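Bench notes, February: cardboard and bins

I finally stopped working directly on the slotted aluminum. Small parts drop into the slots and take ages to fish out. The bench now has cardboard over it, cut from the carton my Laitinen shelf came in.
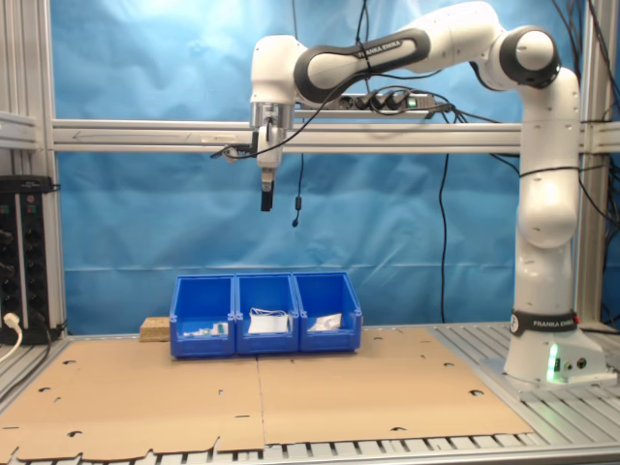

Two sheets, one seam, blue curtain behind.

The cutouts were already there and I left them. Sheet thickness is roughly 14 mm by my ruler. The front edge is ragged and stays that way until I buy a better knife.

Small supplies live to the left, on the OSB shelf. The bins are the 17 cm size from Trisov. Masks get the middle one, carded syringes the bottom, wrapped packets the top.

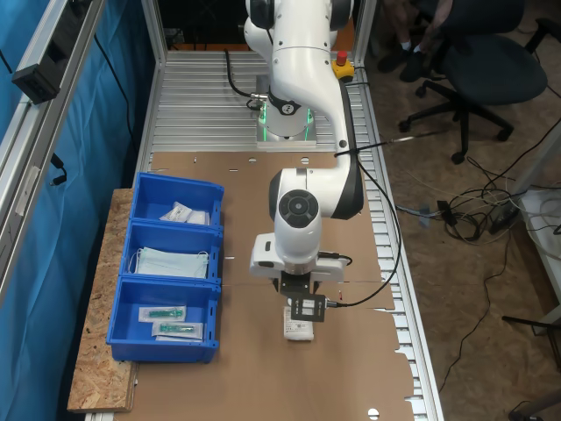
Posted by Hanine in Workshop, Skendville | 43 views

Labels are next.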